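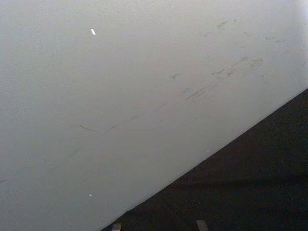
When the Right Arm Wouldn't Let Go
Project report, spring term
Efren Lacson and Maricel Buenaventura
Advisor: Ravindran Sastry

So our plan for the term was to get two arms to do a small tabletop job on their own, and the report we meant to write was all about success rates. What we ended up with is mostly a report about a gripper that went on holding things after we told it to stop. I'm writing most of it (Efren), and Maricel did the log analysis and checked my numbers.

The task

We called the task Bedska, after the folder name it already had on the lab computer, and by the time we thought of a better one it was in every file. The right arm picks up a little bear-headed figure and puts it in a square cup. The left arm is supposed to handle the bowl. Both arms work over a black cloth, and they face each other, so there's a zone in the middle where either one can reach. Leonora Ambrosio, who ran the lab before us, warned us about that zone in her handover notes. We read the notes. We should have read them twice!

Control goes through a program called Flirner that a previous group wrote. It sends each arm a target position and each gripper a target opening, and it waits for an "arrived" message before it moves on to the next step. Remember that waiting part, it matters later.

What went wrong

The first time it happened was in December, pretty late, and we thought we'd imagined it. The right arm had lowered the figure toward the cup and Flirner printed "release done". Then the arm went back up and the figure went with it, still between the fingers. Maricel said "um" and I hit the stop button.

We ran it again and it worked fine, so of course we wrote it off as a glitch and went home. Over the next stretch it came back just often enough to be annoying. Sometimes the figure got dropped behind the cup, sometimes it rode all the way back to the start position. The worst one was when the left arm, which had been told the middle was clear, started its own move while the right arm was still hanging over the cup. They didn't hit each other, but I really didn't like how close it was – and that was the day we stopped treating it as a quirk and started treating it as a safety problem.

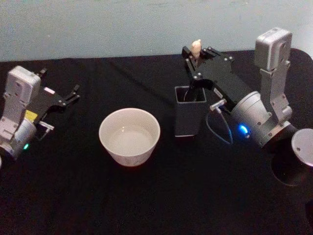
Right gripper with the figure near the back of the table, left gripper open by the bowl.

Looking for the cause

My first guess was the fingers. I figured they were sticky or the figure was wedging itself in, so I cleaned the tips and tried again. No change. Then I blamed the cup, and we moved it a bit farther from the bowl, which also did nothing except mess up our saved positions (sorry, Maricel).

What cracked it was the log. We had 83 logged attempts at that point and Maricel went through all of them, with 1303 gripper messages in total. In every bad run the "arrived" message for the release had the same time stamp as the one for the grasp before it. Flirner was reading an old message out of the queue and taking it as the answer to the new command! The open command itself was going out, but the next arm move went out right behind it, and our gripper driver throws away a pending command when a new one lands too soon. So the fingers stayed closed and the program was perfectly happy.

Eduardo Layug from the year above us had seen something like it on the Gruber cart and told us to look at whether the queue was ever emptied. It wasn't. Nothing in the code emptied it.

The fix

We changed two things in Flirner. It now clears the queue before each gripper command, and it reads back the real finger opening before the arm is allowed to leave. If the opening is less than what we asked for, everything stops and both arms hold still until a person presses continue. We also put a lock on the middle zone, so only one arm can have it at a time, and it has to be given back on purpose. 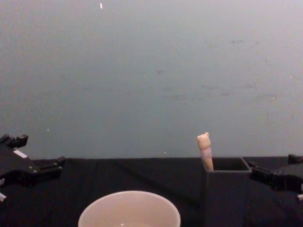
Results after the fix

We haven't had the old-message fault since. The new check has stopped the arms 4 times, and 2 of those were our own fault for setting the opening threshold too tight. The other ones we can't fully explain yet. The log shows the fingers opening slowly, so it might be a cable or it might be the driver again, and Ravindran wants us to record motor current before we guess any more.

The runs are slower now, because the arm waits at the cup for the read-back. I don't mind. Maricel does, a little, and she has an idea for checking the opening during the upward move with a very low speed limit. We haven't tried it.

Still to do

Add the motor current to the log. Write a test that sends a fake old message on purpose and make sure Flirner ignores it. Put the middle zone lock into the left arm's bowl routine too, which still uses the old call in one place. Send the changes to the Hanamton group, who run the same code and probably have the same bug.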